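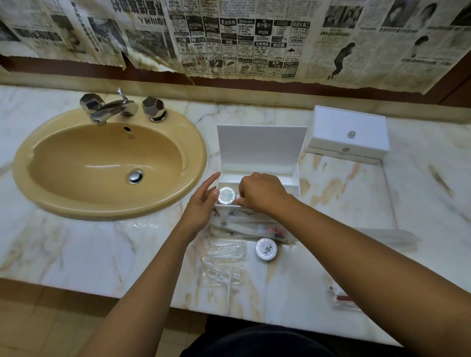 4. Recording the vanity restocking task

This section covers egocentric demonstrations for the Duman manipulation policy. Read section 3 (head camera calibration) first. The procedure replaces the April version used at the Malturitz site.

4.1 Before recording

1. Cover any mirror in the work area. Newspaper and tape are adequate. Reflected hands produced false detections in the hand tracker during our early trials.

2. Set out the amenity box and the toiletries on the counter. Change the layout between episodes, and write the layout number on the log sheet.

3. Put on the head camera and look down at the counter. Both hands must stay in view at full forward reach.

CAUTION: Keep the recorder and battery pack well clear of the basin.

4.2 Recording an episode

1. Start the recorder and hold both hands still, palms down, for two seconds.

2. Open the lid fully before reaching inside.

3. Pack the items one at a time at your normal speed. Either hand may be used, and the other may steady the box.

4. If you drop an item, pick it up and carry on. Mark the episode "R" for recovery. Do not delete it.

5. Close the lid, return to the start pose and stop the recorder.

NOTE: Clear wrapping and small bags are the hardest items to segment. Leave loose wrapping where it falls unless it blocks a grasp.

4.3 How much data to collect

The Cerkton baseline was trained on 1,270 episodes. Adding recovery episodes to the training set lowered failed grasps on wrapped items from 30 to 19 per cent. Colour augmentation gave no measurable change. Stop for a break after around 17 episodes, as hand motion becomes noticeably hurried beyond that.

Send log sheets to Kevin Ó Dálaigh at the Ustthorpe lab.

Section last revised 2021-06-13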